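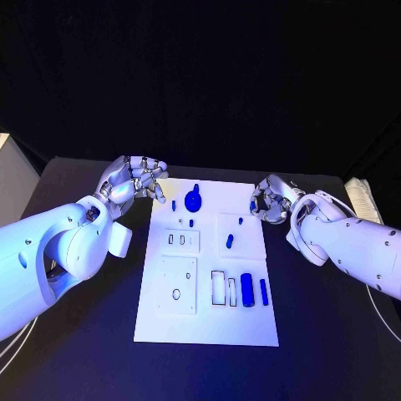
Figure 11. White sheet laid flat on a dark tabletop.

Section 4: Setting up the Naidu aligner cleaning unit

Read this section before the unit is first used in the surgery. It applies to the Finadine model with the removable tray. For the wall-mounted model, refer to the supplement dated 29th July.

4.1 Positioning

1. Stand the unit on a level bench at least 100 mm from the wall. The vents are at the rear and must stay clear.
2. Check that the power cord reaches the outlet without an extension lead.
3. Fit the drain hose to the left-hand spigot and turn the collar clockwise until it clicks.
4. Remove the transit foam from beneath the tray. Keep it for servicing.

CAUTION: Do not place the unit in an autoclave room or beside a steam outlet. Condensation in the control housing is not covered by the warranty.

4.2 First fill

1. Lift out the tray and fill the tank with distilled water to the lower line. Tap water leaves scale on the transducer plate.
2. Add one sachet of Truvau cleaning powder. Do not use denture tablets, mouthwash or bleach.
3. Refit the tray and close the lid.
4. Press and hold START until the display shows 46. This is the default upper temperature limit in degrees Celsius.
5. Run one empty cycle, then drain the tank.

Note: A faint odour during the empty cycle is normal. If it is still present after a second empty cycle, switch off at the wall and contact Nukska technical service.

4.3 Loading appliances

1. Rinse each aligner or retainer under cool running water.
2. Place upper and lower appliances in separate compartments, fitting surface down.
3. Label each compartment with the patient's file number. The clips accept standard 11 mm labels.
4. Select PLASTIC for clear aligners or WIRE for Hawley-type retainers. Do not mix the two in one cycle.

CAUTION: Raising the temperature limit may distort thermoformed appliances. Leave it at the default setting unless the appliance manufacturer specifies otherwise in writing.

4.4 Cycle counter

The counter records completed cycles only. At 3000 cycles the service light turns amber and the tray seal must be replaced (see Section 7). To view the count, press MODE twice with the lid closed. The counter cannot be reset from the front panel.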